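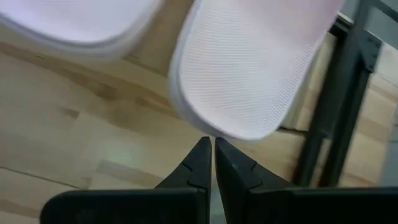 Issue 81, page 45

CALL FOR PLAYTESTERS: SARNEN (PUZZLE ADVENTURE, HANDHELD AND PC)

Ornham is looking for outside playtesters for Sarnen, a first-person puzzle game set in a flooded canal town. The game is feature complete. The remaining work before the December release is puzzle tuning, hint timing and save handling, and the test round described below covers those three areas only. Art, music and story are locked, and comments on them will be filed but not acted on.

What is being tested

The build contains the first 7 chapters. Each chapter is a closed set of rooms joined by water locks. Raising or lowering the water in one room changes which doors, ledges and floating objects can be reached in the next. Most puzzles have one intended solution. A few have two, and we want to know which one players find first.

The hint system is new in this build. It watches for repeated actions and idle time, then offers a nudge in the notebook. Internal testers already know the solutions, so our own timing data is of little use here. Please leave hints switched on for the first pass through each chapter, even if you normally turn them off.

Known problems in the build:

Chapter 3 can be left in a state with no solution if the lower sluice is closed while the barge is under the arch. Use Restart Room from the pause menu. There is no need to report this one.

Text in the notebook overlaps at the largest font size on handheld.

Loading a save made during a water animation sets the water level to the value at the start of the animation. We believe this is fixed, but would like reports if you see it, with the room name and the save slot.

Who should apply

Testers must be 18 or older and able to read English without difficulty. No experience in game development is needed. We are short of two kinds of player in particular: people who rarely finish puzzle games, and people who play mainly on handheld with the sound off. If you were in the test group for Genus, our previous title, you may apply again, but first-time testers will be placed first.

You will need one of the supported handhelds or a PC with a dedicated graphics card, a controller or mouse, and a connection good enough to download the build and send logs. Screen recording is optional. Laptops with integrated graphics will start the game but drop frames in the larger rooms, and timing data from them is discarded.

What the work involves

The round takes place at home over three weeks, with up to 45 hours of play in total. Sessions can be split in any way you like, but each one should last long enough to finish at least one room. After each chapter there is a short form with fixed questions on difficulty, followed by an open field. Short answers are fine. "Stuck at second gate, thought the rope was scenery" is more useful to us than a paragraph of general opinion.

The build writes a log of inputs, room changes and hint events. It does not record voice, camera or other programs. Logs are stored under a tester number and deleted after the release patch.

Bugs go into Yip, our web-based report tool. Every report needs the build number, the room name and the steps taken. The current build is 668 – reports against older builds will be closed without reply. A guide to Yip is included with the download.

Pay and terms

Testers are paid a flat fee on completion of all chapter forms. Partial work is paid by chapter. Finishing the chapters themselves is not a condition: if you give up on a room, say so in the form, use Skip Room, and continue. All testers receive a copy of the finished game and a credit, unless they ask to be left out.

A nondisclosure agreement must be signed before the download link is sent. It covers streaming, screenshots and discussion of puzzle solutions until release day. Wing-yan Shek handles the agreements and payments.

How to apply

Use the form on the Ornham playtest page. List your hardware, the last three games you played, and one puzzle in any game that you could not solve. Questions about hardware go to Nizar Qudah. Questions about accessibility settings, including color modes and remapping – both supported in this build – go to Ching-wen Yang.

Applications are read in order of arrival, and places will be confirmed by email. Applicants who are not placed stay on the list for the next round unless they ask to be removed.

Ottmar Ruppert, test lead
Ornham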